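## 4. Setting Up Wash and Sort Programs

This section covers the first set-up of the Misent 40 countertop toy and linen sanitizer for nurseries, waiting rooms, and playrooms. Complete Section 3 (Water and Power Connections) before you begin. The control panel stays locked until the inlet valve is open.

### 4.1 Before you start

You will need:

- The Misent 40 with its door seal fitted
- One wire basket, empty
- The measuring cup from the accessory bag
- Itia low-foam detergent, or another detergent marked for low-foam use

**CAUTION:** Do not use dish soap or hand soap. Foam can reach the pressure sensor and stop the cycle with fault code E15.

### 4.2 Setting the water hardness

1. Press and hold **MENU** until the display shows H.
2. Press **+** or **–** to choose a level from 1 to 5. Your water supplier can tell you the hardness in your area.
3. Press **OK** to save.
4. Wait for two short beeps. If you hear one long beep, the setting was not saved. Repeat from step 1.

**Note:** The factory setting is 3. Units shipped before February used a factory setting of 2, and the printed card inside the door may still show the old value.

### 4.3 Choosing a program

| Program | Temperature | Time | Use for |
|---|---|---|---|
| Quick | 40 °C | 15 min | Hard plastic, lightly soiled |
| Full | 62 °C | 40 min | Hard plastic, cotton cloths |
| Rinse | Cold | 10 min | Items with labels or decals |

The time shown does not include drying. To add drying, press **DRY** after you choose the program. The DRY light stays on until the cycle ends.

Do not use the Full program for foam balls, glued items, or anything with a battery compartment. If the maker of an item gives a lower temperature than the one in the table, follow the maker's instructions.

### 4.4 Loading the basket

1. Take the basket out of the unit and set it on a flat surface. A cloth under the basket protects the table from scratches.
2. Check each item for cracks and loose parts. Set damaged items aside.
3. Place heavy items at the bottom.
4. Turn cups, pipes, and other hollow shapes so that the open end faces down.
5. Unfold small cloths before washing. A folded cloth does not rinse well.
6. Keep all items below the rim of the basket. The spray arm needs clear space to turn.
7. Slide the basket in until it clicks.

Cloths and toys can be stored together in the same basket between washes, but they should be separated before a Full program. Loose cloth can lift during the cycle and block the spray arm.
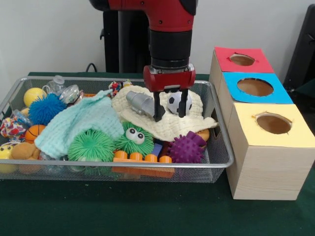 *Fig. 4-2. Wire basket with toys and cloths together, before separating.*

Wash cloths in their own load and spread them along the sides of the basket. If you have the Gerow divider (sold separately), hook it over the long sides and keep the cloths behind it. The divider does not fit the older round basket.

**CAUTION:** The basket is hot after a Full program. Wait for the display to show END and the door light to turn green before you open the door.

### 4.5 Running the first cycle

Run the first cycle with the basket empty. This clears any dust left in the pipes from the factory.

1. Close the door and press down on the handle.
2. Select **Full**.
3. Fill the measuring cup to the lower line and pour the detergent into the tray.
4. Press **START**.
5. When the display shows END, open the door and check the floor of the unit for standing water.
6. Remove the filter, rinse it under the tap, and put it back with the arrow pointing to the rear.

A slight smell of rubber is normal during the first cycle. If there is standing water in step 5, check the drain hose for bends and run **Rinse** once.

### 4.6 Saving your settings

To keep a program as the default, select it and hold **OK** until the display blinks. The unit will show that program each time it is switched on. A power cut does not clear the default, but it does clear the delay timer.

To go back to the factory settings, switch the unit off at the wall, hold **MENU**, and switch it on again. Set the water hardness again after a reset.

For routine cleaning of the filter and seal, go to Section 5. Replacement seals are ordered under the Nilsuwan part name printed on the inner edge of the door.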